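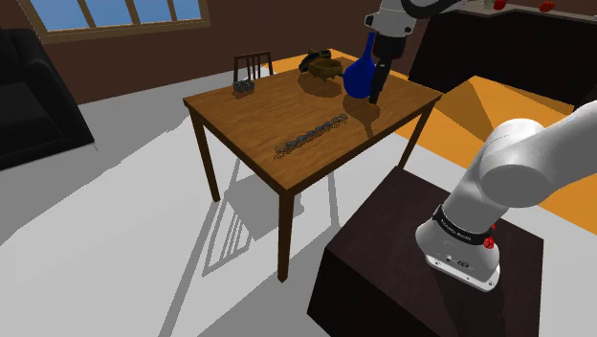 Page last modified: July 21, 2019

From: Bouchra Shehata
To: Stukberg choir list
Subject: Re: Tuning and the second half of the program

Hello all,

Thank you Pankaj for the notes from the rehearsal. I answer under the part which concerns me.

Pankaj Kandpal wrote:
> The altos go flat in the slow hymn, from the second page on.
> By the last chord we are almost a half step under the organ.
> Kamala thinks we should sing it a tone higher. I would
> prefer to keep the key and work on the breathing.
> Also, can somebody confirm if we have the hall in Grusgate
> for the extra evening or not?

I have sung this hymn in two other choirs and both had the same problem. In one of them we moved it up only a half step and the pitch stayed much better, I do not know exactly why. Perhaps the note where the altos sit is between two registers – for me it certainly is. Could we try it once in the higher key before we decide? Shaimaa has offered to write out the organ part, but she needs three days for it.

About the breathing I agree. We all breathe at the comma in line 4, and then the sound drops. If the front row breathes one word later, it will be hidden.

The hall is confirmed. I spoke with them in June and they have it in writing. The key must be collected from Radwa, not from the office as last year.

One small correction: the printed program says "Sarkar, arr. Thevar" for the third song, but Kamala arranged only the last verse. She asked me to mention it.

With kind greetings,
Bouchra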